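December, grippers on the door task

Picking up from Ekrem's runs. The question is still whether we stay with the Golob two-finger gripper on both arms or move one side to the Oneck, with the longer fingers. Everything so far is in sim. Controller is the Lalent build from last month, gains untouched. Seed 1721 for both sets so the start poses match.

Golob first: 64 episodes, 52 counted as good by the script. Most of the misses were slips on the round knob during the turn. Two were the base stopping short, so I would not blame the gripper for those. Wakana thinks the friction on the knob is set too low and she may be right. I left it alone so the Oneck gets the same conditions.
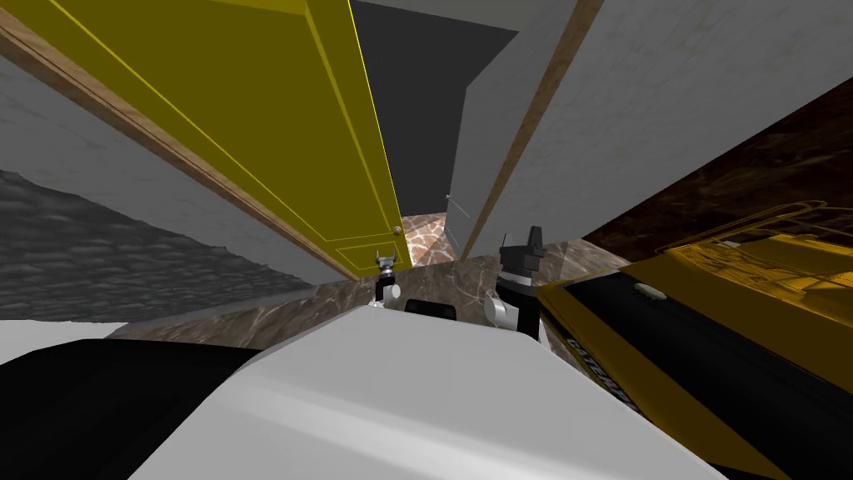
Does a round knob need a different grip force than a lever?
It needs more, because the fingers have to hold by friction through the whole turn, while a lever can be pushed down with the fingers barely closed.

Head camera view is poor for this. With both arms up there is a lot of robot in the way, and the small gripper near the knob is hard to judge by eye. Apolline asked for a wrist camera view in the logs. Added it to the config, not tested yet.

Oneck set is loaded but not run. The collision mesh from Fullitz came in at the wrong scale and I had to fix it by hand – check the fingertip pads before trusting any contact numbers. Old mesh is still in the folder, do not delete it.

To do:
Run the Oneck set, same seed.
Ask Lamduan where the knob friction value came from.
Split slips from base errors in the script. Chiyo has a version that does part of this.

Stopped at 6:40 pm, sim machine left on for Ekrem.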